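3.2 Moisture Regain of Cotton Jersey

Test pieces were cut from plain cotton t-shirts and from a cotton-polyester blend supplied by Morrison. Each piece was dried to constant weight, moved to the humidity cabinet and weighed every 20 minutes. A piece was taken as conditioned when two readings in a row agreed. Catriona Dunbar ran the cotton set and Lizeth Castaño the blend.

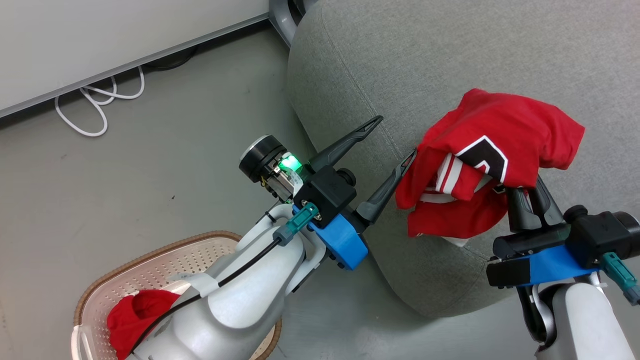 3.3 Sources of Error

The cabinet door was opened for each weighing, and humidity took up to 5 minutes to recover. Readings from the first January run were discarded after the balance was found to be off level. Seams and printed areas were excluded from all pieces.

3.4 Results

Cotton regained more moisture than the blend at every humidity setting. The difference was smallest at the lowest setting, where it was close to the resolution of the balance. Full weighing tables are in Appendix B.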